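6. Setting up wrist-view part detection

This section covers the detection settings for the wrist cameras. Finish section 5 (arm registration) first. The detector will start without a valid registration, but the grasp targets it sends to the planner will be wrong.

You need the Lalter control software running on the cell computer, both arms powered and homed, and a part template for each part you plan to pick. The gear templates installed with the Trestex assembly package are used in the steps below.

6.1 Load the part template

1. In the main window, open Perception, then Templates.

2. Select Import and choose the template file. Template files end in .ltp.

3. Check the part name and units in the preview panel. Units must read mm. If they read in, close the preview and import again with Convert Units turned on.

4. Set Symmetry to Rotational for gears, washers and rings. Leave it at None for brackets and plates.

Note: With Symmetry set to None, the detector looks for one correct rotation of the gear and will drop good matches.

6.2 Set exposure and focus

Set these separately for each arm. The values are stored with the arm and do not carry over.

1. Move the arm to the Survey pose. Open the gripper fully.

2. Turn off auto exposure. Enter 500 in the Exposure field and press Apply.

3. Look at the live view. The teeth of the part should stand out from the surface. If the top face is a solid white patch with no teeth, lower the exposure in steps of 60 until they come back.

4. Set Focus to 283 and press Apply. This is the starting value for parts lying flat on the work surface. Adjust it a little at a time if the tooth edges look soft.

5. Press Save to Arm.

Caution: Keep hands out of the cell while the arm moves to the Survey pose. The move starts as soon as the button is pressed and there is no countdown.

6.3 Mask the gripper and the other arm

The fingers are always in the wrist view, and on a two-arm cell the other gripper often is too. Anything not masked can be matched as a part or counted as an obstacle.

1. Open Perception, then Masks. Select Self Mask and press Generate. The software draws the mask from the gripper model and the current finger opening.

2. Check that the mask covers both fingers all the way to the tips. The slots in the fingers must be inside the mask. If they show through, set Mask Margin to 24 and press Generate again.

3. Select Partner Mask and set it to Live. In this mode the mask follows the joint positions of the other arm. Do not use Static unless the other arm is parked.

4. Turn on Shadow Reject. Gripper shadows move with the arm and the mask does not cover them.

Note: The Koo gripper profile has its own finger model. If you have changed fingers, load the right profile before you generate the mask. An old profile usually shows up as a thin strip of unmasked finger along one side.

6.4 Check detection with parts on the surface

1. Place one gear flat on the surface, bore facing up, and a partly built assembly to one side. Bring the other arm in to the assembly with its fingers on either side of a gear. Use Jog at low speed.

2. Open the fingers on the arm you are checking and aim the wrist camera so the single gear shows beyond the fingertips, with the assembly in a corner of the view. Press Freeze and compare your view with the one below. The single gear should get its own outline and a grasp target. The three gears around the disc should be outlined as Assembled, with no target.

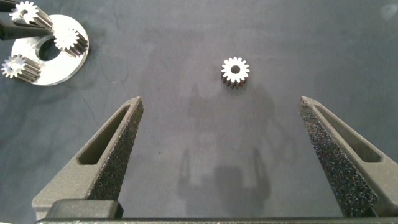 3. Press Run Once. Read the results list on the right side of the window. The single gear should be listed as Free.

4. If an assembled gear is listed as Free, open Grouping and raise Contact Distance one step. Run again.

5. If a scratch or mark on the surface is outlined, raise Minimum Height. Do not clear it by raising the match score, or real parts will start to drop out.

6. Repeat from step 1 with the arms swapped.

6.5 Save the configuration

Press Save Set and give it a name that includes the cell and the part, such as Bilham-spur. The planner loads the set by name, so update the job file if you rename it later.

Changes to the default gear templates go through Soo-ah Ma. Keep local edits under a different template name or the next update will overwrite them.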